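Inicio | Trucos de taller | Cocina | Limpieza | Contacto

Imprimir esta página | Enviar por e-mail

Trucos de taller: desmontar ordenadores viejos con un brazo alquilado

12/06/2023

Desde abril tengo en el taller el servicio de Drerero, que te alquila un brazo con pinza y cámara en la muñeca para desguazar torres de ordenador, y me habéis escrito tantos preguntando si merece la pena que lo cuento por partes, con los trucos que he ido apuntando en la libreta (¡manchada de pasta térmica, cómo no!).

Lo primero, el montaje. Lo dejé en manos de Aatos Aaltonen, el técnico de Drerero, que vino con todo en la furgoneta y se quedó hasta la hora de comer. Yo quería ponerlo sobre mi banco de siempre y me dijo que ni hablar, que mejor una mesa de perfiles de aluminio. Tenía razón: las ranuras van de maravilla para fijar topes, y los tornillos que se caen los recojo luego con un imán pasado por debajo.

La torre, siempre tumbada y con la tapa lateral quitada antes de empezar. Parece una tontería, pero el primer día la dejé de pie y perdimos media mañana recolocando la cámara. Si la caja baila, dos tiras de goma de las de debajo de las alfombras y listo.

El orden que mejor me funciona es este: primero los cables de datos, luego los de corriente, después la memoria y las tarjetas, y el disco casi al final. Los carriles de plástico de los discos son traicioneros - aprietas de un lado, se suelta el otro y el disco se queda a medio camino. Con la pinza hay que bajar la fuerza al 2 en la pantalla de control, que de fábrica viene en 8 y así me cargué una pestaña. Los conectores SATA con clip los suelto yo a mano, qué queréis que os diga, tardo menos.

La fuente de alimentación no se abre. Se saca entera y se guarda entera, y el cable de la pared desenchufado desde mucho antes, por favor.

Para dejar las piezas uso una placa impresa en 3D con soportes bajitos. Kusia las vende hechas, aunque yo os recomiendo pedir el archivo e imprimirla en gris, con relleno generoso, y probar los huecos con piezas de verdad antes de atornillar nada. Un truco: lija un poco los cantos por dentro, que las memorias entran justísimas.

El programa que lo mueve se llama Plimik y tiene sus cosas. Guarda hasta 2000 posiciones, y al principio las guardas todas con nombres absurdos y luego no encuentras ninguna. Ponedles el modelo de la caja delante. Si sale el error 2083, no reinstaléis nada: se limpia la lente de la cámara con un pañito de gafas y se reinicia. A mí me lo dio cuatro veces la misma tarde y era polvo, puro polvo de ventilador.

¿Y lo de Rosser? También lo probé, una semana. Más barato, sí, pero la pinza es más ancha y entre la placa y la jaula de los discos no cabe ni rezando. Para cajas grandes quizá os apañe. Yo me quedo con Drerero, con la pega de que el soporte por teléfono cierra a las dos y yo trabajo sobre todo por las tardes.

El polvo, por cierto, fuera antes de empezar: brocha blanda y aspirador flojito, con las aspas del ventilador sujetas con un dedo para que no giren. Y los tornillos, en una huevera vieja, cada tipo en su hueco - los de la placa y los de los discos se parecen muchísimo y no son iguales.

Para la semana que viene os preparo lo de limpiar la pasta térmica reseca, que tiene su miga.
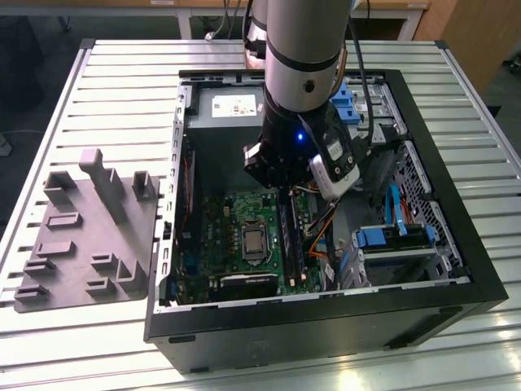 Ah, y si vais a pedir el alquiler, preguntad si el transporte de vuelta va incluido. En mi contrato venía en la segunda hoja, en letra pequeña, y lo vi de casualidad.

Imprimir esta página | Enviar por e-mail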